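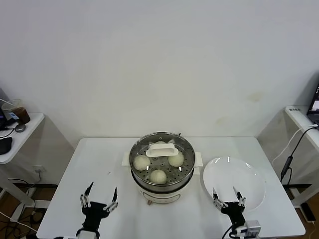 Steamer on the task table, four buns in, plate to the right. Two-arm setup.

Gurkmont Bun Transfer Kit – club review
Last updated: December
14 comments | 37 shares

Short version: good kit, annoying manual, buy the second set of fingertips.

We're a student robotics club, and we picked this for our fall project after the Dreltex block-stacking set got too easy. The task is simple to say. Lid off, buns onto the plate, lid back on. Took us most of the semester.

What you get: task cards, scoring sheet, practice buns (foam), a calibration mat and a login for the Afridi logging software. What you don't get: steamer, plate, table, robot. The steamer has to be a real one, clear lid, handle on top. Ours has a steel tier with holes in the tray. The shiny lid is a pain for the cameras – glare everywhere – and the booklet has one sentence on it. One.

The good. Task cards are great. Each one adds a single step so newer members can run card 1 while the older ones fight with card 6. Scoring is fair, you get partial points for a lid that's off but dropped somewhere dumb. Foam buns survive anything. Real ones don't. Do the foam first, please.

Logging software is fine. We recorded 1428 runs and it only ate one evening's worth, which was partly our fault for not setting the save folder. Storage cap is 3000 runs per team. Plenty for a club, tight if two teams share a login like we tried to.

The bad. Manual reads like it was written for a diffrent kit. Page numbers off, two diagrams swapped. The rear bun is the killer: the lid handle hides it from the head camera, so if you plan your grasps before lifting the lid you're guessing. Plan after. We lost weeks on that and I'd of liked a warning.

Fingertips. The stock pads slip on glass and on anything steamy. The grippy set is sold separately and should be in the box, period. With those on, lid lifts went from mostly bad to mostly boring.

Competition use: we took it to the Cilcombe student meet, open manipulation category. Didn't place. Judges liked the partial scoring though and two other clubs asked for the cards. Lid went on crooked in the final, still sore about it.

Would I buy it again? Yes, for a club with at least one person who already knows their arms well. For a total beginner group, no, start with blocks.

4 out of 5. Loses one for the manual.

Was this review helpful? 52 people said yes
We use cookies to remember your settings. Accept | Manage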